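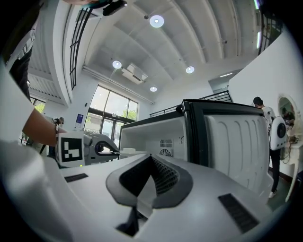 The Husine Rashti is a folding garment bag for hotel trips, made to go inside a carry-on suitcase or hang on its own from a closet rail. It holds two jackets or one jacket and up to four shirts, plus a pair of pants over the bar. Shirts are what most people ask us about, and a white shirt like the one in the photo, worn with something dark, is the usual test, as every crease in it shows at dinner. In the Rashti a shirt is folded once at the waist over a padded roll, and the sleeves lie flat down the back panel.

Price: $124
Weight: 499 grams, empty, with both hangers
Colors: slate, olive, sand
Sold by: Husine Travel Goods, Prodville
Availability: in stock. Sand is back in August.

How it packs

Open the bag on the bed with the zipper side up. Hang the clothes from the clip at the top, jackets first, and fasten the cross strap at chest height. Lay the padded roll across the middle and fold the lower half up over it. The two side buckles close the bag. If you have only one shirt in there, pull the inner strap a little tighter or the shirt will slide toward the fold.

Closed, the Rashti fits flat in most carry-on suitcases sold in the United States and leaves room on top for a wash bag and shoes. In a soft weekend bag it works better standing on its long edge. It does not fit under an airplane seat by itself if there are two heavy jackets inside. With one light jacket it usually does, but seat space varies and we can't promise it.

At the hotel

The hook folds out from behind the collar panel and turns all the way around. It goes over a standard closet rail, a shower rail, or the top of a door. Some hotels have hangers fixed to the rail with a small ring and no hook. The Rashti does not need those, and this is the reason many of our customers bought one in the first place.

The hook will not go over the thick wooden rails found in some older inns. For those there is a strap loop sewn in next to the hook. Pass the strap around the rail and back through its own end. Guests in Japanese-style rooms, where there may be a low stand or a wall peg and no closet, can use the same loop. Hung from a low peg, the bag can be left folded in half, and the top half still opens.

Hanging a creased shirt in the bathroom while you take a shower does help. Take it out of the bag first – the lining is coated and keeps steam out as well as rain.

Materials

Outer shell: recycled nylon, plain weave
Lining: coated polyester
Roll: closed-cell foam in a removable cotton cover
Zippers: coil, two-way, with cord pulls
Hook: steel, painted
Hangers: two, folding, with a notch for straps

Pockets

There are seven pockets. Two large flat ones on the outside take a tie, a belt or papers. Four small mesh pockets run along the bottom of the inside for socks, cuff links and the other things that end up loose in a suitcase. The last one is behind the collar panel and has its own zipper. It takes a passport, but we suggest you keep your passport on you.

The Rashti and the Undico

We also make the Undico, which is the larger bag, and people often write to ask which one to get. The Undico takes a full-length dress or a long coat and folds in three. It is heavier, has a shoulder strap, and counts as your carry-on with every airline we have checked. If you are going away for two or three nights and already travel with a suitcase, get the Rashti. If you are going to a wedding with formal clothes for two people, get the Undico. The hangers are the same in both and can be swapped.

Care

Wipe the shell with a damp cloth. Do not machine wash the bag. The cover on the roll comes off and can go in a cool wash, and it should be dried flat. If you store the bag folded for a long time, leave the side buckles undone.

Sample notes

Saoirse Scanlon, who cuts our samples, used an early version for nearly 100 hotel nights before we settled the pattern. The changes from that period were a longer hook, a softer edge on the roll and a second zipper pull so that the bag can be opened from the bottom while it is hanging. The early version had a clear window in the front. It cracked at the fold and was dropped.

Repairs and returns

Unused bags can be returned within a month for a full refund. Keep the tag on. Buckles, hooks and zipper pulls are replaced free for as long as we stock the parts, and you only pay postage to us. Torn shells are repaired at cost. Write first with a photo of the damage and Peadar Breathnach at the Prodville workshop will tell you what it would come to.

Questions we get

Can it carry a suit and a dress together? Yes, if the dress is knee length. Put the dress behind the suit.

Does it lock? The two pulls on the main zipper meet and will take a small luggage lock. We do not supply one.

Is it waterproof? It will handle the walk from a taxi or a train station in the rain. The seams are not taped, so don't leave it out on a wet balcony.

Can I buy extra hangers? Yes, in pairs, under Spare Parts. Spare rolls are there too, with or without the cover.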